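4.2 Ceasefire monitoring and the reporting interval

The Brundbridge agreement set a reporting interval of 24 hours for both parties but left the verification interval open. In the Ulano sector this gap had measurable effects. Local monitors filed reports each evening by radio, while the joint verification team traveled from Curden only when road access had been cleared by both commands. We therefore treat the report and the verification visit as separate events and code them separately.

The incident file contains 591 entries. An entry was kept if it named a location, a time of day and at least one type of weapon or movement. Entries that repeated an earlier report from a neighboring post were merged under the earlier time stamp. After merging, 300 entries could be matched to a verification visit. The remaining entries are retained in the descriptive tables but excluded from the duration models in Section 5.

Matching was done by hand. Two coders worked from the same sheet and did not see each other's decisions until the sheet was complete. Disagreements were concentrated in the Rathnayake district, where village names are shared by settlements on both banks of the river and the written forms vary between the two commands. In those cases we used the radio post as the deciding field – a choice that favors the government side, which had more posts.
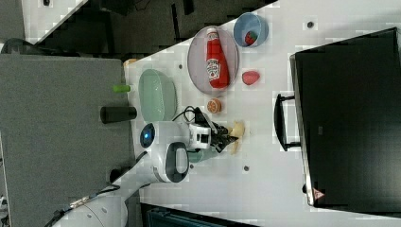
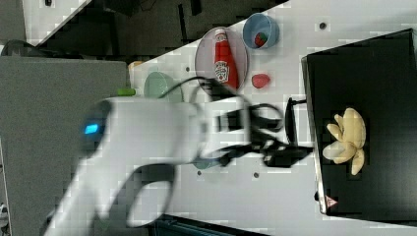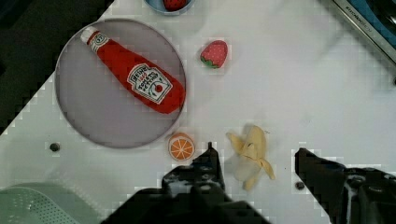 Figure 3. Tabletop with robot arm or gripper, three views.

One reviewer of an earlier draft objected that a matched entry says little about whether the violation occurred, and that a team arriving late will tend to record what the local command tells it. The same reviewer asked that matched and confirmed entries be kept apart in every table. We accept the second point and have relabeled the columns. On the first, we note that the teams were required to enter the source of each finding, and that findings based only on a command's statement are flagged in the file.

The delay between report and visit is not random. It rises when an incident involves heavy weapons and when the post lies beyond the 1,000 meter buffer line. It falls when a humanitarian convoy is scheduled on the same road, which suggests that access granted for one purpose was used for the other. The August suspension of convoys removes this effect for the last part of the series, and we estimate the models with and without that period.

A further limit concerns silence. Posts that stopped reporting may have had nothing to report, or may have lost power, staff or radio contact. We code a post as inactive after three missed evenings. Changing the threshold to five evenings does not alter the sign of any coefficient, though the standard errors for the Rathnayake district become wider.

We use cookies to improve your reading experience. By continuing to browse this site you agree to our use of cookies. Accept | Manage preferences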